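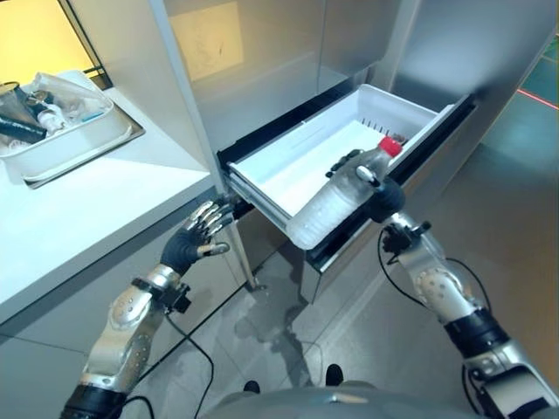 Bottle over the freezer drawer, red cap and all.

I have been meaning to write about freezer drawers for ages, and now you are all going to have to put up with it, because I LOVE a bottom freezer drawer and I think most of us are using ours terribly.

A bit of background for anyone new. When we moved out to Zallisville I inherited a fridge with the old kind of freezer, the little door up top with the shelf that fires frozen peas at your feet whenever you open it. I put up with that for two winters. Then the motor gave out in June (at dinner time, naturally) and I got my first proper pull-out drawer, and oh, what a difference. You look straight down and see the lot! No crouching with a torch, no archaeology.

The trouble is that a drawer is also a very comfy place for things to get lost. Mine filled up in no time with heels of bread, half bags of corn and a curry I still can't identify by colour or smell. So my first rule is to start with a bare bin. Take everything out, wipe the plastic down with warm water and a bit of bicarb, dry it really well, and have a good look at it with nothing in it. It's a lovely sight, a clean white bin. I may have called someone in to admire mine.

While you're there, find the vents. Lots of drawers have a row of little slots somewhere along the back, and if you jam a loaf of bread up against them the cold air has nowhere to go. I leave a couple of fingers' width and my ice cream has been much happier for it.

Next, water bottles. I freeze them constantly over summer, for the esky and for the long drive to Belmonte, and I have firm opinions! Only fill them part of the way, as water swells when it freezes and a full bottle will split its sides or pop its cap. Lay them down on their sides if your drawer is shallow. And go for a bright cap if you can. Clear plastic goes cloudy with frost and vanishes among everything else, but a red cap you can spot half asleep at five in the morning with the car already running. 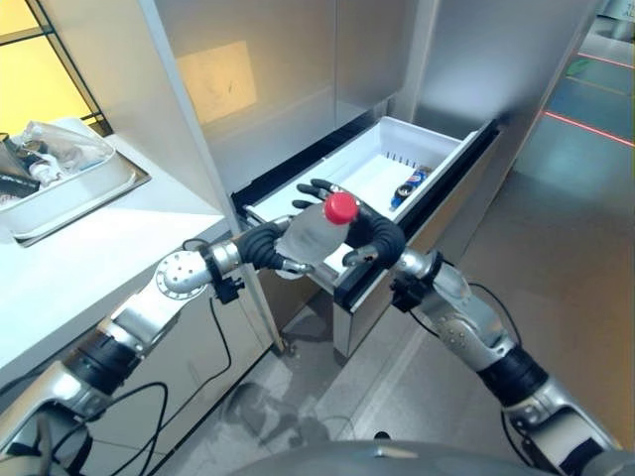 Cans are another matter. I'll happily put one in for a quick chill, lying down so it doesn't topple when the drawer slides shut, but I set the oven timer every single time. I learnt that one with a can of lemonade I'd left overnight, and I was finding sticky bits in the slide rails for weeks afterwards. If yours ever goes the same way, an old toothbrush and hot soapy water will get into the rails, and then go over them again with plain water or they'll stay tacky.

For the small stuff I use tubs from Hedum, the low ones without lids. They were on special when I bought them and I wish I'd picked up more. One holds herbs and stock cubes, the other holds ginger and the odd lonely sausage. A clear tub is great on the bench too, for catching wrappers and bits of packaging while you unpack the shopping, and then it all goes out in one trip.

I did a full clear-out last month and got up to 46 bags and containers out of one drawer, which I'm choosing to be proud of. We ate very strangely for a fortnight. The curry was pumpkin, by the way, and it was delicious!

Next job is the fridge door, where I own more mustard than I'd like to admit.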